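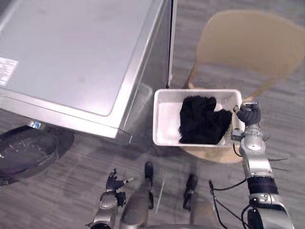
Laundry on the chair, within reach of the machine.

Section 14. Setting up the washer and running your first load

Iltetti house guide, revised 9 August 2019

I wrote this section after moving the laundry out of a dark closet and into the open, and I've used the washer more than anyone, so you're getting my habits along with the steps. If you only want to wash a few T-shirts, jump to 14.3. If the washer has just been moved, or you're the person putting it back together after the winter shutdown, please start at 14.1 and go in order.

14.1 Before you plug anything in

Give yourself an hour. You'll want a bucket, an old towel, a flashlight and a small bubble level (mine lives in the Gurner toolbox with the spare fuses).

1. If the machine has been moved any distance, check the back panel for transport bolts. Take them all out and push in the plastic caps. I keep the bolts in a zip bag marked 1701, which is the number of our storage locker, so please put them back in there when you're done!

CAUTION: Never run a spin with the transport bolts in. The machine can jump hard enough to damage itself and the floor.

2. Set the washer on bare floor. No rug, no foam mat, no folded cardboard under one corner. Our floor is the gray wood-grain kind and it looks flatter than it feels under a level, so trust the level.

3. Put the level on the flat top, first side to side and then front to back. Adjust the feet a little at a time. When the bubble sits in the middle both ways, lean on each corner in turn. If it rocks, keep going. I've done this in five minutes and I've done it in forty, and I have no explanation for the difference.

4. Tighten the lock nuts on the feet, up against the body of the machine.

5. Connect the inlet hose to the cold tap. Hand-tight, then a small nudge with the wrench. Check that the rubber washer is inside the fitting before you screw it on (I once spent a whole evening mopping over that one).

6. Hook the drain hose over its bracket and make sure it isn't kinked or squashed against the wall.

7. Open the tap slowly and look at both ends with the flashlight. Dry? Good. Leave it open a few minutes and look again.

8. Dry your hands and plug in directly at the wall outlet. No extension cords, please.

Note: Leave the white sticker on the top panel alone. Keep any sticker that carries details about the machine, in fact. It's a pain to order parts without them.

14.2 The empty run

A washer that has been sitting smells like a washer that has been sitting. Run it once with nothing in it.

1. Look inside the drum. Then run your hand around the rubber seal and into the fold at the bottom. Coins, hair ties, a guitar pick: I've found all of those.

2. Put a small spoonful of powder in the main wash compartment of the drawer.

3. Close the door until it clicks, turn the knob to the hottest cotton cycle and press start.

4. Stay nearby for the first fill and the first drain. You're listening for drips and watching the floor.

5. When it's over, wipe the seal with the old towel and leave the door open.

NOTE: The door doesn't unlock the second the cycle ends. Wait for the click. Pulling on it won't speed it up, and the handle is the one part I never want to replace again.

14.3 Getting the laundry ready

I like to work from a chair. Set the basket on the seat, at about hip height, close enough that you can reach it and the open door without walking. My back thanks me every time. Any sturdy chair will do so long as the basket sits flat on it and doesn't tip when you lean on one end.

1. Sort first. I do darks, colors and lights, in that order of strictness. Blacks with blacks, always. I'll fudge the rest on a busy week.

2. Check pockets. Then check them again if there are kids in the house.

3. Zip zippers, unhook hooks, turn printed shirts inside out.

4. Small stuff goes in the Stimden mesh bags hanging inside the closet door. Close the zipper all the way and tuck the pull under the little elastic.

5. Read the care tag on anything you'd be sad to lose. If the tag is gone, wash it cold and gently and hope.

6. Pull new, deeply colored things out of the pile and wash them alone the first time. Teal and navy are the worst offenders in my experience, and red gets all the blame.

CAUTION: Nothing that has been near gasoline, paint thinner or cooking oil in quantity goes into this washer. Hang it outside and come find me.

14.4 Loading

The door opens to the left, so keep that side clear and put your basket on the right. I know it seems fussy to have a rule for this, but it's so much nicer than reaching around the glass for every sock!

1. Swing the door all the way open. A half-open door drifts into your elbow.

2. Pick things up one at a time and give each one a shake before it goes in. Balled-up shirts come out balled up, and the middle barely gets clean.

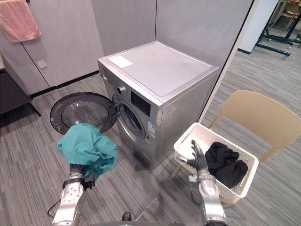 3. Mix big and small as you go. One heavy item by itself (a bath towel, say, or a hoodie) tends to slap around and throw the spin off, so give it company.

4. Stop when you can still lay your hand flat on top of the clothes inside the drum. That's my whole test for a full load and it has never let me down.

5. Run a finger along the seal and push in any sleeve or strap that's hanging over it.

6. Close the door. Press until you hear it catch.

14.5 Soap

The detergent drawer is at the top left of the front panel, above the door. Ours slides out with a bit of a tug.

1. Detergent goes in the main wash compartment. Use the line on the cap for a normal load and less than that for a small one.

2. Softener, if you must, goes in its own compartment and never above the max mark. Skip it for towels and anything stretchy.

3. Push the drawer fully in before you start. If it's open even a little you'll get a trickle down the front.

Note: More suds don't mean cleaner clothes. If you see foam pressed against the glass, let the cycle finish, then run a plain rinse with no soap at all and cut the dose in half next time.

14.6 Picking a cycle and starting

The round knob picks the program and the dark panel to the right of it is the display. That's most of what you need to know.

1. Turn the knob to your cycle. For ordinary clothes I use the everyday mix program at a cool temperature, and I save hot for sheets and dish towels.

2. Check the temperature and spin speed before you commit. Every cycle brings its own settings with it, and they may not be what you used last time.

3. Drop the spin for linen shirts and anything knitted.

4. Press start and wait until you hear water. I've walked away from a washer I never started more times than I'd like to admit.

To add something you forgot, press pause and wait. If the water level is low enough, the door will unlock. If it stays locked, there's too much water in there and your sock will have to catch the next one.

CAUTION: Don't try to force the door or pull the plug to beat the lock. The drum may be hot and full.
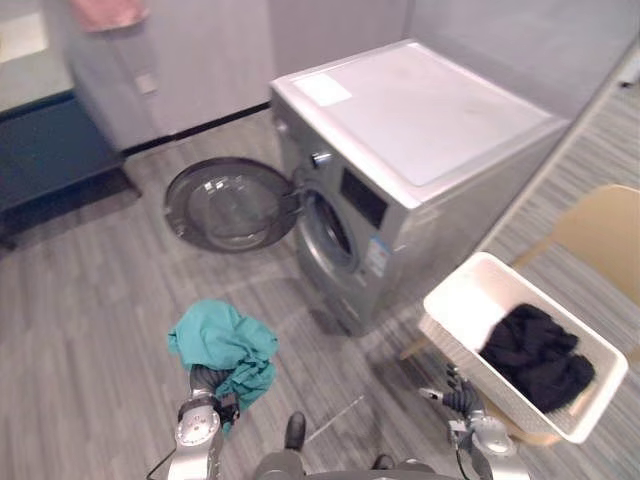
Can I leave the door open between loads?
Please do! Leave it at least ajar so the seal and drum can dry out, and crack the detergent drawer too. If little ones or cats are visiting, close it most of the way and look inside the drum before every load.

14.7 After the wash

1. Unload soon. Damp clothes left overnight go back in for another round, and that's on you.

2. Pull the basket up close and lift things out in small handfuls. Wet denim is heavier than you think.

3. Shake and hang shirts right away.

4. Feel around inside the drum for stragglers. Baby socks love to stick to the top, where you can't see them.

5. Wipe the glass and the inside of the seal.

14.8 Looking after it

Every month: take the drawer all the way out, rinse it in the sink with warm water and scrub the corners with the old toothbrush. Run one hot, empty cycle while you're at it.

Every 4 months: clean the drain filter. Unplug the machine, close the tap, put the towel down and set a shallow dish under the filter opening. Unscrew it slowly, because water will come out, and have the bucket handy for emptying the dish. Rinse the filter, check the hole for lint and coins, and screw it back tight.

Every February: look over both hoses for cracks or bulges and check the level again. A machine creeps a little over a year of spinning.

14.9 Quick fixes

Won't start: door not fully shut, tap closed, or the plug has worked loose.

Walks or bangs in the spin: pause it, rearrange the load, try again. If it still bangs, go back to 14.1 and get the level out.

Water left in the drum: filter first, then the drain hose.

Clothes smell stale: hot empty run, wipe the seal, and use less softener from now on.

Anything else, write it in the house notebook under job code 2852 with the cycle you used and what the display said. Turn off the tap before you go.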